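가사 작업 자동화

가사 작업 자동화는 세탁물 정리, 설거지, 청소, 물건 정돈 등 가정에서 사람이 손으로 하는 일을 기계가 대신하도록 하는 기술과 그 연구 분야를 가리킨다. 넓은 의미에서는 소규모 작업장의 분류, 포장, 정돈 업무를 포함하기도 한다. 바닥 청소처럼 이미 보급된 영역도 있으나, 손을 써서 물건을 다루는 작업은 대부분 연구 또는 시범 운용 단계에 머물러 있다.

개요

세탁기와 식기세척기는 작업의 일부 공정을 기계 내부로 옮긴 장치이다. 빨랫감을 모으고, 넣고, 꺼내고, 개는 일은 여전히 사람이 맡는다. 가사 작업 자동화 연구는 주로 이 나머지 공정을 대상으로 한다. 작업장의 조립용 로봇은 부품의 위치와 형상이 정해진 조건에서 움직이는 경우가 많지만, 가정에서는 물건의 종류와 놓인 자리가 수시로 달라진다.

의류 취급

의류는 취급이 어려운 대상으로 꼽힌다. 천은 일정한 형상이 없어 같은 옷이라도 놓일 때마다 윤곽이 바뀌며, 소매나 밑단이 접혀 가려지면 어느 부분을 잡아야 할지 판단하기 어렵다. 침대 위에서 티셔츠를 집는 작업은 바탕이 되는 이불에도 주름이 있고 주변에 휴대전화, 충전선, 양말 같은 물건이 함께 놓일 수 있어, 평평한 작업대에서의 같은 작업과 난도가 다르다.
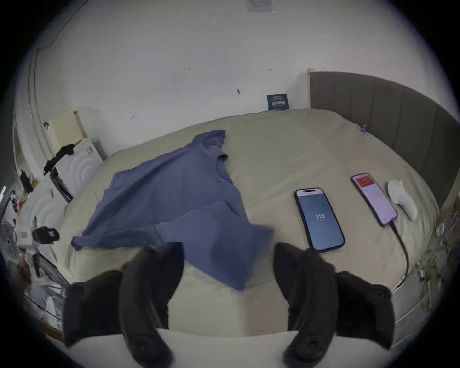

가정용 로봇은 현재 빨래를 혼자서 갤 수 있는가?
정해진 조건에서는 수건이나 티셔츠 같은 단순한 품목을 갤 수 있으나, 뒤섞인 빨랫감 전체를 사람의 도움 없이 꾸준히 처리하는 수준에는 이르지 못하였다. 품목이 바뀌거나 옷이 뒤집혀 있으면 성공률이 낮아지고, 처리 속도 또한 사람보다 느린 것이 일반적이다.

의류 정리는 통상 집기, 펼치기, 접기, 쌓기의 단계로 나뉜다. 이 가운데 펼치기가 전체 시간의 상당 부분을 차지한다. 두 팔을 사용하는 방식은 옷의 두 지점을 잡아 늘어뜨린 뒤 형태를 파악하며, 한 팔을 사용하는 방식은 바닥면에 끌거나 놓았다가 다시 잡는 동작을 반복한다.

시범 사업

Wandatura는 가정 내 의류 정리를 대상으로 한 시범 사업으로, 1월에 예비 시험을 마쳤다. 시험에는 의류 200점이 사용되었으며 품목은 7종으로 구분되었다. 접기 동작 자체보다 첫 파지의 실패가 작업 중단의 주된 원인으로 보고되었다. 사업 측은 이에 따라 후속 시험에서 파지 위치의 선정 방식을 변경하기로 하였다.

Fidier는 소규모 작업장의 포장재 정리를 다루는 장치이다. 종이 상자와 비닐 봉투를 구분하여 적재하는 기능을 갖추었으나, 얇은 비닐이 겹친 경우에는 작업자가 직접 분리하여야 한다. Choo는 같은 작업을 2대의 팔로 나누어 수행하는 후속 장치로, 대당 설치 면적이 늘어난다는 점이 단점으로 지적된다.

파지와 변형

두 손가락형 집게는 구조가 단순하고 손상된 부품의 교체가 쉬워 널리 쓰인다. 천을 잡을 때에는 손가락 끝으로 일부를 모아 쥐게 되며, 쥔 지점 주변에는 주름이 모이고 나머지 부분은 아래의 면 위로 늘어진다. 이 상태에서는 옷의 원래 모양이 드러나지 않으므로, 다음 동작을 정하려면 형태를 다시 추정하여야 한다. 집게의 힘이 부족하면 천이 빠져나가고, 지나치게 깊이 쥐면 밑에 깔린 이불이나 덮개까지 함께 집힐 수 있다.

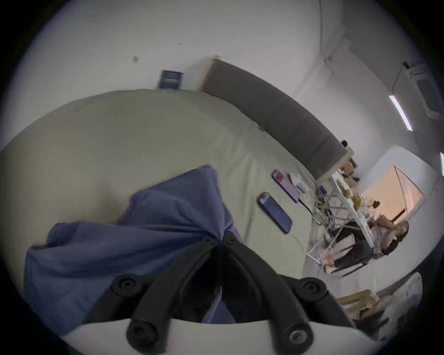
안전과 주거 환경

가정에서는 작업 공간과 생활 공간이 분리되지 않는다. 사람이 가까이 앉아 있거나 지나가는 상황에서도 기계가 동작하여야 하므로 팔의 속도와 힘에 제한을 두는 것이 보통이며, 이러한 제한은 작업 시간을 늘린다. 휴대전화와 같이 깨지기 쉬운 물건이 작업 대상 옆에 있을 때에는 접촉을 피하는 경로를 계획하거나 해당 물건을 먼저 옮겨야 한다. 전원에 연결된 선은 옷과 함께 걸려 당겨질 우려가 있어 별도의 주의 대상으로 분류된다.

평가

성능 평가에는 작업 성공률, 소요 시간, 사람의 개입 횟수가 주로 사용된다. Gosis 평가 절차는 동일 작업을 2000회 반복하고 개입이 발생한 시점을 기록하도록 규정한다. 반복 횟수가 많아 장치의 마모까지 확인할 수 있다는 장점이 있으나, 한 장소에서만 시행할 경우 다른 주거 환경에서의 성능을 나타내지 못한다는 비판이 있다.

같이 보기

물체 파지
변형체 조작
서비스 로봇
세탁 기기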